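Ondow abre inscrições para o ciclo de panificação de fermentação natural

30 Apr 2019

A Escola de Cozinha Ondow informa que estão abertas as inscrições para o ciclo de panificação de fermentação natural, a realizar durante o mês de maio nas instalações da Rua de Cernov. O ciclo compreende cinco sessões e destina-se a participantes com ou sem experiência prévia, desde que tenham concluído o módulo de higiene alimentar ou apresentem certificado equivalente.

A coordenação pedagógica está a cargo de Kaj Arnardóttir, responsável pelo programa de pão e massas da escola. As primeiras três sessões tratam da manutenção da massa-mãe, da hidratação das farinhas e da fermentação lenta a frio. As restantes são dedicadas à modelagem, aos cortes e à cozedura em forno de lastro, com particular atenção ao pão de centeio e à broa de milho.

As farinhas serão fornecidas pela moagem Gotolton, ao abrigo do protocolo celebrado com a escola. Os participantes deverão trazer avental, pano de linho ou de algodão sem felpa e um frasco de vidro com tampa, no qual levarão para casa uma porção da cultura de centeio mantida pela Ondow. Os cestos de levedação e as lâminas são cedidos pela escola e devem ser devolvidos no final de cada sessão.

Recorda-se que a massa-mãe requer alimentação regular entre sessões. Quem não puder assegurá-la deverá guardar o frasco no frigorífico e retirá-lo na véspera - a cultura recupera melhor com duas alimentações consecutivas em partes iguais de farinha e água. As instruções completas constam do caderno de receitas entregue na primeira sessão, que inclui também a tabela de temperaturas e os tempos de repouso para cada tipo de farinha.

As inscrições são feitas na secretaria ou através da extensão 1214, mediante indicação do nome, do contacto e de eventuais alergias ou intolerâncias. A inscrição só se considera válida após confirmação por escrito. Em caso de desistência, o valor pago poderá ser transferido para o ciclo seguinte, se a comunicação for feita antes da primeira sessão.

O curso de conservas e compotas, dirigido pela equipa da Onishi, mantém o calendário anunciado no boletim anterior. A lista de material desse curso pode ser levantada na secretaria.
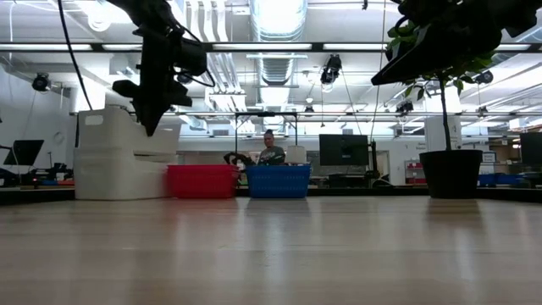
Os antigos alunos de ambos os cursos beneficiam das condições previstas no regulamento interno, bastando indicar o número de aluno no ato da inscrição.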